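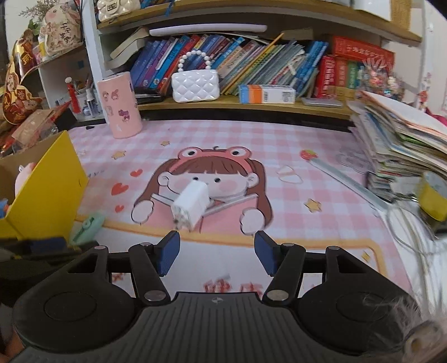

Desk day, finally

Sunday, so no excuses. Chargers and cables first, they breed on this desk I swear. Kept 3, the rest go to Gianni Zuccaro for his junk drawer. He asked!! The strawberry stick stays.

Then the toys. I wanted everything small off the frog girl mat and into the yellow box, then the box up on a shelf, done by lunch. Ha. Found a little car, stopped to play with it, you know how it goes.

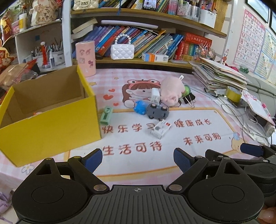
Anyway the pink pig is not going in any box, I decided that early. He can live by the lamp. Small cartons I still have to go thru one by one, becuase last November I threw one out with a spare key in it.

Mat needs a wipe too. Tomorrow maybe. Cables in a bag by the door.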